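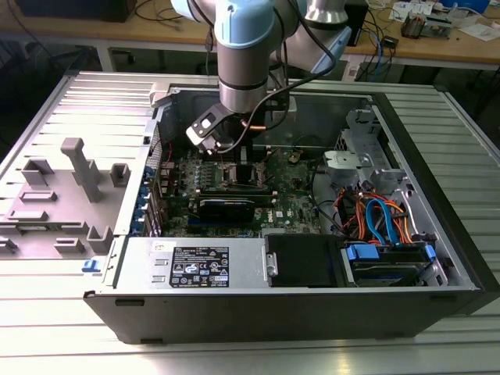 Freya Sugden wrote to us after the spring issue that she did not believe in the success rates people publish for robot disassembly. Her argument was short: if a person stands next to the table with a finger on the stop button and helps each time the part gets stuck, then the number describes the person. She asked what our number would be if help was counted as failure.

It is a fair question and we had no good answer in the spring. We have a better one now, so this item is mostly for her, and for the other readers who asked similar things in a more polite way.

The project is called Drillimis. Its purpose is to take reusable parts out of old desktop computers, and the hardest of these parts is the processor. A memory module can be pulled with a little bit of violence and it will usually survive. A processor must leave the socket almost straight up. When it is tilted too early, one edge touches the contacts and bends them, and then the board is lost even if the chip is fine.

Until May our method used one policy for the complete task, trained from demonstrations. It was good at coming close and bad at the last few millimeters. The new method divides the task at the moment of first touch. Before the touch, the arm follows the camera. After the touch, a second, much smaller policy takes over, and it listens mainly to the forces at the wrist. It is allowed to move only slowly and only inside a small cone above the socket. If the side force becomes too large, it must open the fingers, go up and try again.

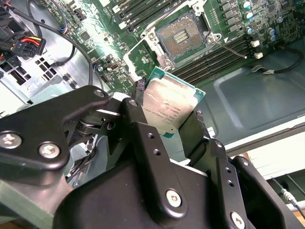
The retry turned out to be more important than we expected. In the old method a bad grasp was continued until the end, as the demonstrations contained almost no examples of giving up. We therefore recorded 300 new demonstrations in which the operator makes a bad grasp on purpose and then recovers from it. These were boring to record (my apologies again to the students) but they changed the behavior more than all the earlier data together.

Now the numbers. We made 2,067 attempts with the new method, on boards which were not used in training. In 1,837 of them the processor was lifted out and put down in the tray without any human help. Every touch of the stop button is a failure in this count, also when we stopped too early out of nervousness. We think this happened several times, but we did not correct for it.

Most of the remaining failures have the same cause. Old thermal paste makes the heat spreader slippery, the fingers slide, and after the third retry the program ends. Haslam has lent us softer finger pads and we will test them next. The second cause is cables that hang in front of the socket. For this we have no solution yet except to move them by hand before the start, and we do this before the attempt is counted. Freya will surely say that this is also help. She is probably right, and in the next series we will report it separately.

The comparison with the old method is not finished. Our colleagues at Zurkent repeat the tests on their own arm with the same 2 policies, and we prefer to wait for their results before we publish a table. The force recordings are already on the Diveo server in the project folder. If you use them, please read the note on the sensor offset first. It was set wrong for one Wednesday session, and those files are marked.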